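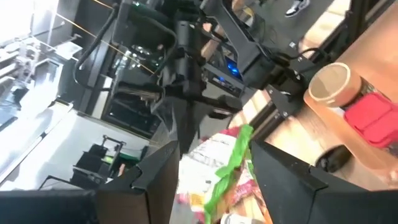 The Snack Shift

Teaching a machine to tidy a table takes patience, a steady wrist and a great many crinkly packets

By mid-morning Nhàn Mạc has picked up the same snack more times than most people would in a year, and she hasn't eaten any of it. She squeezes the handles, and two black fingers close. She turns her wrist, and the packet goes over to the orange tray, or near it. Then she says "keep" or "toss" out loud to an empty patch of air, taps a pedal with her left foot and puts everything back where it wasn't before.

That last part matters. If the packet starts in the same spot every time, the model learns the spot. It will then reach for that spot with tremendous confidence for the rest of its life, whether or not there is a packet in it.

Mạc runs collection for Fliltach, a project at the robotics company Warnora that wants a pair of arms to clear a cluttered table the way a reasonably well-raised teenager might. Nobody there writes rules for this anymore. They show it. One demonstration is called an episode, and a day's work is a pile of episodes, and the pile for October has a target of 925.

"People ask what I do and I say I move trash slowly," she says. "Then they ask if I'm in sanitation, and I say I wish, they have a union."

The packet is the star of the set and also its villain. A cup holds its shape. A cup, even tipped over, is still a cup, and it offers a gripper a wall and a rim to work with. A crinkled packet has no such manners. It folds when pinched, springs back when released and catches the light differently each time it moves. It can be grabbed by its crimped strip or by its middle, and it will look like a different object depending on which you choose. The learning system, which gets much of its view from a small camera down by the gripper, has to work out that all of these are one packet and that the sensible response is the same.

It took the team a while to find out how badly it could misunderstand. An early version, trained on a single brand of cracker bag, became superb with that bag. Shown any other, it hovered. It hovered for 44 seconds on one occasion that people at Warnora still reenact in the hallway, arms held out, heads tilted, like a man in front of a foreign parking meter.

So the shopping began. The snack budget goes through the same form as the motors, and Mạc has become choosy in ways that trouble the checkout staff at her local store. She wants loud colors and plain white. She wants glossy bags and dull ones. She once rejected a whole shelf of pretzels for being, in her words, too dignified.

The clutter gets the same care. Cups and pouches stay on the table because real tables have them, and a robot raised on clean surfaces will be helpless in any home with children in it. Every tenth episode or so, Mạc's own rule is to nudge something that has no business being nudged. The background stays as it is, equipment, cables, passing sneakers and all. The model is supposed to learn to ignore feet.

What surprised her most is how much of herself ends up in the data. Operators have accents. Mạc comes in low and from the left. A colleague who covers afternoons lifts everything a little too high, as if clearing a hedge, and for one version of the model the arms did it too. When the two sets were mixed carelessly, the robot would begin a grasp her way, change its mind halfway and finish his way, usually with nothing in its fingers.

They now train on the same house style, set out in a document named Harms, after the software that used to record the sessions and has since been replaced. It runs to 3 pages. Most of it concerns pausing. New operators rush, and a rushed episode teaches the arms to swat. The remainder is about mistakes, which are welcome, provided you fix them. A dropped packet that gets picked up again is worth more to the project than a clean run, and Mạc keeps a private folder of the best recoveries.

The fumbles nobody rescued go to a different folder, called Stondska for reasons lost to a previous intern, and they are labeled as failures so that the model has some idea what one looks like.

The current version clears its test table on 84 percent of attempts. Mạc is proud of the figure and mildly suspicious of it. The tests use packets the arms have never met, but she bought those too, and she worries that her taste in snacks is getting narrow.

She has asked for someone else to do the next shopping trip. In the meantime there is a white packet on the table with a green strip across it, and it needs to be somewhere else. She rolls her shoulders, takes hold of the handles and comes in low, from the left.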